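Kitchen hands wanted at Trastside (paid sessions, starting in May)

Posted 08/04/2025 by Bakari Urio

Hello! I'm looking for people who'd like to come and do ordinary kitchen jobs with me for a few hours at a time. Wiping down, putting lids back on things, finding a home for the odd bits that never seem to have one. If you're the sort of person who tidies somebody else's worktop while the kettle boils, please keep reading, I'd love to hear from you.

The background is that I'm putting together a small study called Nzioka, which is all about how people keep a kitchen counter usable. I've been thinking about this for years (my sister would say far too many years) and Landix has now given me enough money to do it properly and pay everyone who takes part. We've got the use of the kitchen at Trastside, on the Vuradberg side of the building, up one flight of stairs. There's a lift as well, round by the bike racks, but it's slow and it does grumble.

What you'd be doing

Each session lasts two hours with a break in the middle. I'll give you a job, such as "get this counter ready for someone to cook on" or "put these away so you could find them again next week", and then I'll leave you to it. There's no right answer. I want to see what you do when you're left alone with a sink, a sponge and a few small boxes -- do you stack them, line them up at the back, shove them all in one corner? My own mum lines everything up by height and always has. I'm a shover.

Afterwards we sit down with a cup of tea and talk it over for a bit. I'll ask why you put something where you did, and "don't know, just did" is a perfectly good reply.

Who I'm after

Anyone over 18, and I mean anyone. I need 31 people altogether and I'd like a real mixture: people who cook every day, people who live on toast, people who share a kitchen with five others and have Opinions about it. You'll need to be all right standing at a worktop for a while, though we can sort out a tall stool if you ask beforehand. Left-handers, I'm a bit short of you at the moment, so do get in touch!

Most of the things you'll handle are small and light.

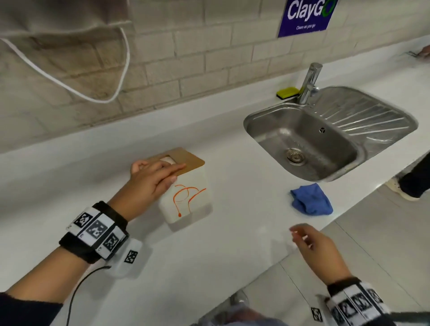 Lids are the bit I get most excited about, I'm afraid. Some people put one on and give it a good press, some pop it on top any old how and walk off, and I could talk about it all afternoon. You have been warned.

The practical bits

Pay is 104 pounds for the full set of four sessions, and bus fares on top if you keep your tickets. I can do mornings or early evenings. If you can only manage a couple of sessions we'll split the money to match, just say so when you write.

Wear whatever you'd wear at home. Tea, squash and biscuits are on me, and do tell me about allergies.

To put your name down, drop a note in the Nzioka tray at the Trastside front desk, or ring the desk and ask for Bakari. Tell me your name, the best way to reach you, which times suit and one thing that lives on your kitchen counter and probably shouldn't. Mine's a bicycle pump.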